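Troston Cell Planner: a review from a small shop

By Divina Layug
October

Search reviews Go All categories

I bought a seat of Cell Planner in the spring because our shop, Wurkness, had money set aside for one robot cell and no clear idea what should go in it. We make small assemblies. The job we wanted to automate is dull and takes up most of one person's shift: pick a block, set it on a board, go back for the next one. Faisal Qureshi runs that bench, and he was the one who asked whether we could try a layout on screen before we spent anything.

Cell Planner is a layout and simulation package. You choose an arm, a gripper, a pedestal and a table, bring in your own fixtures, and run the job. It also keeps a parts list with a price field next to each item, so the budget changes as you change the layout. The single-seat license allows 20 saved layouts, which was plenty for us. The library comes with 904 parts. We used very few of them.

Setup took Faisal and me two afternoons. Most of that went into our board, which would not import cleanly until we saved it again in an older format. The support desk answered the same day and told us what to change. The manual does not mention it.

Our trial layout has the arm on a pedestal at the back of the table, with a two-finger gripper, a vise and a light blue board for the blocks. Two of the views are from across the room and two look past the gripper fingers at the board.

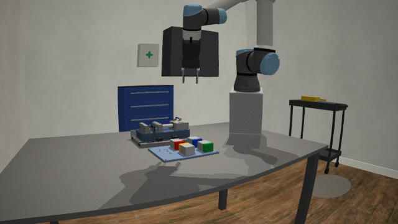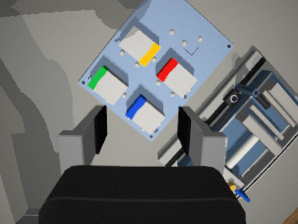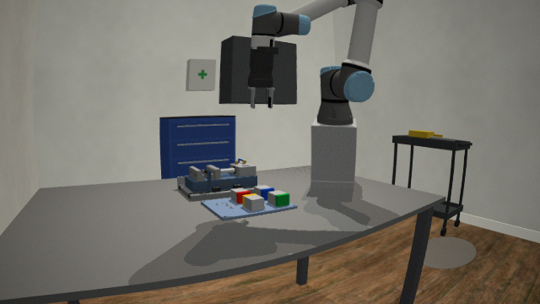
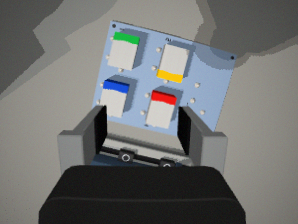
What it did for the budget

The gripper views earned the price of the license. I had been ready to order a gripper with a longer stroke. With the fingers open over the board I could judge the clearance next to each block, and I went back to the standard one. I also took a second table off the list after trying the vise and the board together on the one we had drawn.

Pedestal height was the other useful thing. Our integrator, Cevel, had quoted a low pedestal and a high one. We ran both. The high one cost more and gained us nothing on this job, so we dropped it.

The parts list exports to a spreadsheet. Rigoberto Orozco does our purchasing and he used it as it came, after adding columns for freight and lead time. The software has no place for either. It has no line for guarding, training or spare fingers unless you type them in as custom parts, and a first-time buyer could easily leave them off.

What I didn't like

Shadows. They are on by default, and they fall across the board where you are trying to judge a gap. You can turn them down, but the setting goes back to the default each time you open a layout.

Small loose parts slow it down. With pegs on the board, playback got choppy on my office machine. I tried 100 pegs once to see what would happen and had to close the program. Faisal's newer computer did better.

The room dressing (cabinets, carts, wall items) is fine for showing a layout to the owner, but the items are not measured to match anything you can buy. Don't use them to plan floor space. I measured our own cart and drew it as a plain box.

Cycle times need care as well. The software gives you a time for the whole job, and I would treat it as the best case. Idris Humphreys at Buenaventura has used the package longer than I have, and his advice was to add to every grip and release before showing a number to anyone who signs checks. I did that.

Cost

We paid for one seat for a year, plus $200 for the import add-on. You will need the add-on if you have your own fixtures, so count it as part of the price. There is a monthly plan too. If you only have one cell to plan, take the monthly plan and get your drawings ready before you start it.

Would I buy it again

Yes, for a first cell. A shop that already has a few arms running probably has someone who can work out reach and clearance from drawings, and that shop could skip it. I gave it four stars out of five and took one off for the shadow setting and the import trouble.

Our order for the arm and pedestal is in. The vise is still being quoted.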